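Workshop Tips: Setting Up a Pick-and-Place Bench at Home

Print this page | E-mail this page

Last revised 27/04/2025

These notes cover small electric arms with a two-finger gripper, used on a bench or kitchen table for sorting and tidying. They assume the arm is bolted down and already jogs under manual control. Where a tip conflicts with the manufacturer's manual, follow the manual.

Marking out

Draw the full reach of the arm on the floor and bench in coloured tape before anything else goes on the table. Add 200 mm beyond the fingertips at full extension. The taped area is the restricted zone, and nothing living goes into it while the drives are energised. Cats count.

Wire the emergency stop into the supply side. A stop button that only sends a message to the software is a pause button and should be labelled as one. Mount it outside the tape, at elbow height, on the side you normally stand. Test it at the start of each session and write the result in the log.

Speed and force

For any work where a person may reach across the tape, limit tool speed to 82 mm per second. The Durkix controller keeps this setting under Motion, then Limits, and drops it after a firmware update, so check it again each time. Zikus controllers keep it.

Set grip force on the softest item in the job. Start at the lowest value that the gripper will accept and raise it one step at a time until the item survives a slow lift and a quarter turn of the wrist. Record the value on the job card. A single force for every item in the house is poor practice – a wooden spoon will tolerate what a ripe plum won't.

Containers

Woven baskets are harder than they look. Glossy strands throw small highlights that confuse cheap depth sensors, and an open-weave floor lets a pale benchtop show through as a field of bright dots. Lay a sheet of matte grey felt underneath if the detector reports objects that aren't there.

A thick rim needs its own clearance. Measure from the top of the braid, not from the wall below it, and add 15 mm to the approach height. Keep pick points away from the corners, where the side wall ripples inward and a fingertip can hook a strand. Rigid tubs are more forgiving. The Prurkance stacking tub is a sound choice for a first job.

Small pieces sitting partly under larger ones should be treated as a separate pick. Lift the large item first, retract, take a new reading, then go back for the small one.

Finger pads

Wipe the pads with a damp cloth after food handling and let them dry before the next run. Replace them when the edge lifts. The Yalçınkaya pads sold in pairs fit most 20 mm fingers, but check the screw spacing.

Log

Keep a paper log beside the bench: date, job, force, speed, stop test, faults. Ours passed 1906 entries in May, and more than 383 of them record a fault of some kind, mostly missed picks.

Reader comments

benchdog_ballarat: Does the 82 figure apply with the guard panel fitted?
Reply from the editor: No. With a fixed guard, use the manual's limit.

Tillerman: Grey felt worked for me. Black did not, the basket disappeared entirely.

quietshed: My Durkix dropped the force limit as well as the speed. Check both.

Contact us | Copyright Bench and Kitchen Notes | Back to top

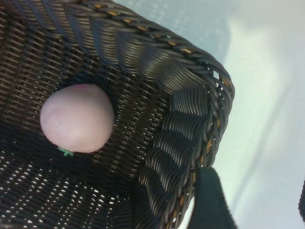
Dark woven basket with braided rim, gripper finger at the near edge.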